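# Fixing a gripper that stops short of the whiteboard

I love this task. You ask an arm to wipe one letter off a whiteboard, and along the way it teaches you more about frames, offsets and contact than a month of reading. On our Zirnholm bench it also gave us a really good fault, and this page goes through how to track it down if you get the same one.

The symptom: the arm runs its approach, reports "target reached", and then trips a contact stop at the edge of the board. The log looks clean right up to the trip. We first blamed the letter detector, and wasted a whole evening on it!

## Before you touch anything

1. Press the stop and leave it pressed. A contact trip in Florkora clears itself after 64 seconds unless the stop is latched, and you do not want the arm picking up its plan again with your hand next to the fingers.
2. Save the log before you reset. The reset wipes the contact readings.
3. Look through the wrist camera while the arm is still parked.

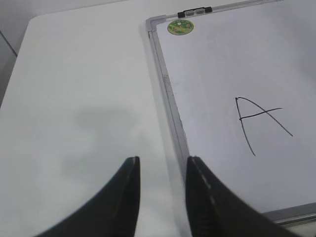
What you want to know at this point is which part of the board your plan is really aiming at. Our detector was finding the A just fine. The grasp pose was the thing that had gone wrong – it was being worked out from the edge of the aluminum frame, and the raised rim was being read as part of the table. So the planner thought it had clear space where there was metal.

## Find the bad offset

Open the Sestalance config and look for `surface_height`. There are two entries, one for the table and one for the board. If they hold the same value, you've found it. Ours did, left over from a run in December with a flat sheet of paper. The fix is simple:

- Measure from the tabletop to the top of the rim, then from the tabletop to the writing surface. Use calipers if you have them.
- Enter the writing surface as the board height.
- Enter the rim as a keep-out strip, and pad it by 4 mm on each side.

That padding matters more than you'd think. With the fingers open, each tip needs its own clearance, and the planner only checks the center point between them unless you tell it otherwise. Set `check_tips: both` while you're in the file.

## Test it slowly

Drop the speed to the lowest setting and keep one hand on the stop. Send the arm to hover over a corner of the board first. Corners are great for this, with two rails meeting in one spot, so a bad height or a bad angle shows up quickly in the wrist view.
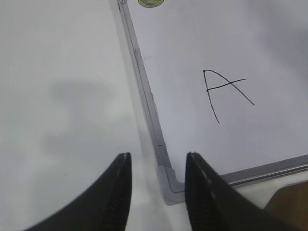

## If it still trips

Check the board angle. Ours never sits square to the table, and the Hosseinzadeh script assumes it does unless you pass it the measured rotation. Run it again with the angle filled in and compare the new rail lines with the camera view.

Then check anything fixed to the frame. Clips stick up higher than the rail, and they need their own keep-out box.

Only raise the speed after you have had two clean hovers in a row with no contact reading at all. After that, go ahead and send it for the letter – watching it come down in the right spot after all that is a great feeling!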